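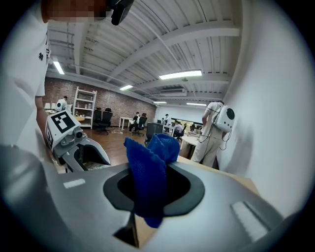

Blue cloth, light wooden table

Community Help > Politics and Advocacy > Volunteering

Search this site All topics Go

Can I sign a local petition if I moved in July 2021?

I live now in Sistby, but my voter registration is still in Nastell. The petition for the bus line needs 3,000 names. Will my name be refused?
Lambros Michailidis

Rafail Dimitriou
It depends on the petition. If it is a formal one, the clerk compares each name with the voter list, and yours will be crossed out. In our last one we handed in 3,611 names and 552 were refused, mostly for old addresses. Change your registration first -- then sign.

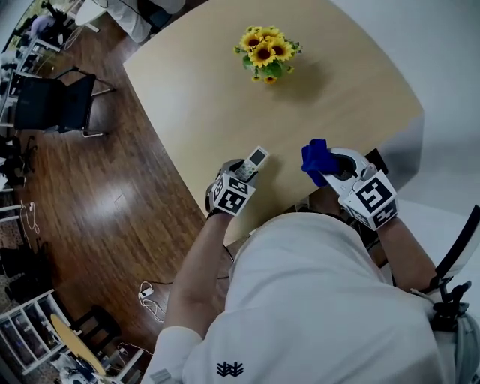

Sunflowers on the table

Tutasus
I signed in the same situation and no one said anything to me.

Xavier
Please ask the clerk, the rules are different in every town. An informal letter to the council can usually be signed by any person.

Contact us | Copyright | Back to top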